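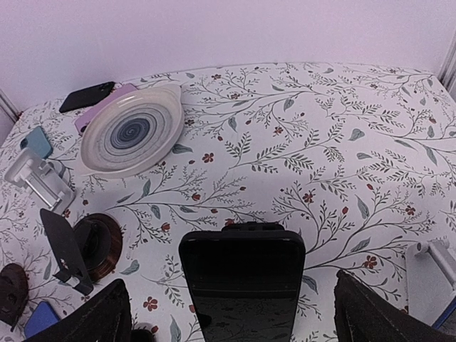
Su-chen Kan wants it minuted that a phone on a dinner table is a guest, and should be given somewhere to sit. Her reading response went on in this manner for 2,399 words against a limit of 2,000-odd, and I have marked it accordingly (up, mostly).

## Week 5: The table as storage

Required: Okum, ch. 2. Optional, and you can tell: Kuo on trays.

Okum's claim is that any flat surface near a power point will fill with phones until somebody needs to eat. She calls this *settling*. Three terms you'll want for the October essay:

- **Parked**: lying flat, face up or face down. Face down is held to be good manners. Kuo disagrees at length.
- **Propped**: upright in a stand, and therefore expecting to be looked at.
- **Tucked**: partly under something else, usually crockery. A plate on a phone is the commonest case in the Fliltdale household survey, and the least often admitted to.

Note that a patterned tablecloth changes nothing about settling but a good deal about finding. Dark phones show up well on white cloth. Small pale objects wander off among the leaves.

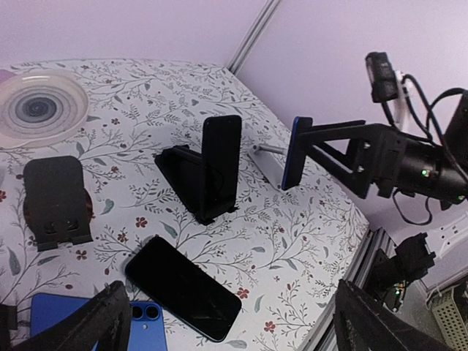
*Fig. 2. Parked and propped phones on a floral cloth, with plate.*

Okum treats the stand as furniture. Fodon, in the reader, treats it as an apology for the phone's having no legs. Pick a side before the tutorial.

**For next time:** sketch your own table at its worst, label each item with one of the terms, and bring up to 4,000 words fewer than Su-chen did.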